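Contents Previous Next Glossary Index

Chapter 4
Teaching by Demonstration: The Two-Gripper Station

The first three chapters dealt with a single arm running a fixed program. From this point the course project, Trolow, takes a different route. Teams no longer write the path of each joint. A student carries out the task by hand while holding a pair of grippers, the motion of the grippers is recorded, and the recordings are used later to train a controller.

The chapter assumes that the team has built its station according to Appendix B and has passed the frame check. Teams entering the Trasero round in April should note that the rules for that round follow the same procedure, with one exception given in Section 4.6.

4.1 Terms

A demonstration is one complete performance of a task, from the start position to the release of the last object. A set is a group of demonstrations of the same task recorded with the same objects. The Trolow minimum is 60 demonstrations per set. A demonstration that runs longer than 90 seconds is discarded, even if the task was completed.

The start position is the placement of both grippers before recording begins: one at each front corner of the board, jaws facing inward. Objects may be moved between demonstrations, but the start position may not.

4.2 The Sorting Task

The first task uses a pen and a divided container. The pen is picked up, passed from one gripper to the other, and placed in the compartment named on the task card. The transfer is the difficult part. Both grippers must hold the pen for a short time - long enough for the second grip to be firm - and neither may pull against the other.

Clear containers need extra care. Their edges are hard to detect against a pale surface, and almost all first sets contain errors at the divider. Section 4.4 covers lighting and contrast.

Before reading on, write down which hand should make the first grip for the layout in Figure 4.1, and why.

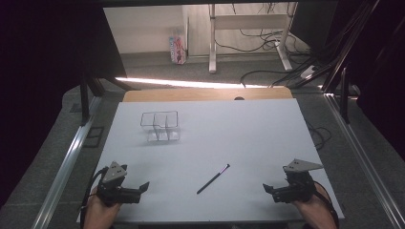
Figure 4.1 Sorting task layout, with a hand-held gripper at each front corner of the board.

Beyene Course Texts - All rights reserved - Contact - Back to top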